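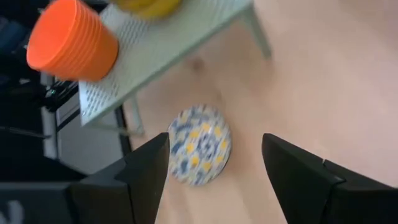
Wanted: a few pairs of hands for plates, tables and picnic things

Hi, I'm Despina Vlachopoulos and I run Gurano, a small hire shop for tableware and light furniture. People rent from us for birthdays, garden lunches, christenings, the odd wedding with more cousins than chairs. I'm looking for two part-time people to help me set up, clear away and keep the stockroom in a state where I can find things!

The stock is mostly patterned plates (blues and yellows are what everyone asks for, and I'll admit I buy too many of them) plus small metal tables in soft colors, like the mint green one with the tiny holes all over the top. I love those tables. They're a pain to wipe if somebody spills honey, so bring patience and an old toothbrush.

What you'd be doing

Mornings are for unpacking what came back the day before. You check each plate for chips, wash it, dry it, and match it up with its set again. We have 53 patterns on the shelves right now and a few of them look very alike until you put them side by side on the floor, so a decent eye for color helps a lot.

After that it's packing for the next job: plates on their edges in the padded crates, paper between each one, heavy stuff at the bottom. Some days you'd come out with me or Manolis Pappas in the van and lay the tables at the customer's place. I do a trial layout in the shop first, usually kneeling on the floorboards and swapping plates around until the mix looks right. You're welcome to argue with me about it.

Hours and pay

It's 16 hours a week each, in shifts we work out together. Pay is 8 euros an hour while you're learning the stock and goes up after the first month. Van days include lunch. May was our wildest month and I expect the fall to be nearly as busy, so extra hours are there if you want them.

Who I'm hoping for

You don't need experience in events or catering. I do need someone who can lift a full crate with a partner, turns up when they said they would, and owns up when something breaks (we have over 3,000 pieces, things break, I won't shout). A driver's license would be great but I'm not going to insist. If you like setting a table for friends and fuss over which plate goes where, we'll get along fine.

Shoes with soft soles, please. The stockroom floor is pale wood and I'm fond of it.

How to apply

Come by the shop on Makris Street any afternoon before 23 July 2024 and ask for me or Rajeshwari Kaimal, or leave a note with your phone number in the mailbox. A résumé is fine, a few lines about yourself is fine too. I'll ask everybody to do a short paid tryout, sorting one crate of mixed plates and laying a table with whatever you pick from it.

Bring a friend if you'd like to work the same shifts, just tell me when you apply.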